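Teaching two arms to pin a note: guide for new members of the Brirndale robotics club

Written by Henrik Reuter, group Oltel

This guide is for students who join our group in December and want to record their first task with the two-arm station. I write down how we do it now, so you do not have to ask the same things which I asked in my first weeks. You need to have finished the safety lesson and you need a login for the laptop.

The task is named "pin the note". One sticky note must be fixed on the cork board with one pin. For a person it is a very small job. For two arms it is a good exercise, as one gripper has to keep the paper still while the other one pushes.

Step 1. Prepare the table

Put the cork board flat on the near table, between the two arms. Do not lean it on something. Put the pins in the dark tray at the right and the supply of notes in the clear container at the left. If you change these sides, the recordings will not match with the older ones and Nakari will refuse the whole set when you load it. Nakari is our own recording program, so please be patient with its error messages.

Things from other tasks can stay on the far table. Only the near table must be kept clear for the work.

Step 2. Start the arms

Switch on the left arm first, then the right arm. Wait until both have finished their homing. During the homing keep your hands away from the board, also if you see that a pin has fallen down. After this open Nakari and choose the profile "Thiele". It has the lower speed limit, and all beginners use it until the group says otherwise.

Step 3. Check the wrist cameras and the cables

Look at the left wrist view on the laptop. In this view you should see the fingertips in the lower half. If the fingertips are missing, the printed bracket has turned a little. Loosen its 2 screws, turn it back and tighten by hand only. I have broken one bracket with a too strong screwdriver and the new one needed a whole afternoon to print.

Then move each arm slowly to its farthest point and watch the cable. It must hang in a free curve. A cable which gets tight will pull the wrist, and you will search for the mistake in your program when it is in the cable.
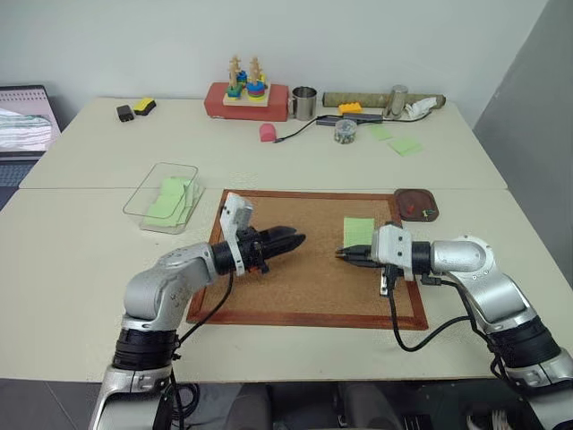
How far apart should the grippers be when a recording starts?

Leave enough space that both can open fully without touching. We save this as the start pose in Nakari, so after the first time you only press "go to start" and check it with your eyes.

Step 4. Record

Press the record key, wait one second, and begin. The left gripper holds the note at its edge. The right gripper takes a pin, comes over the note and pushes straight down. Do not push with an angle, the pin will slip out of the fingers. Stop the recording when both arms are back at the start pose.

We ask for 44 recordings from each new member. From my own first set, 37 were good enough to keep. Most of the others I lost because I moved too fast when closing the fingers. Put the note in a slightly different place each time, and sometimes turn it.

Step 5. Save and clean up

Delete the bad recordings on the same day, when you still remember them. Give each good one a short label with your initials. The shared folder has a limit of 3000 files, so please do not copy your set there twice. Put all the pins back in the tray, park the arms, and then switch them off in the opposite order, right arm first.

When your set is complete, write it in the group list and tell me which start pose you used.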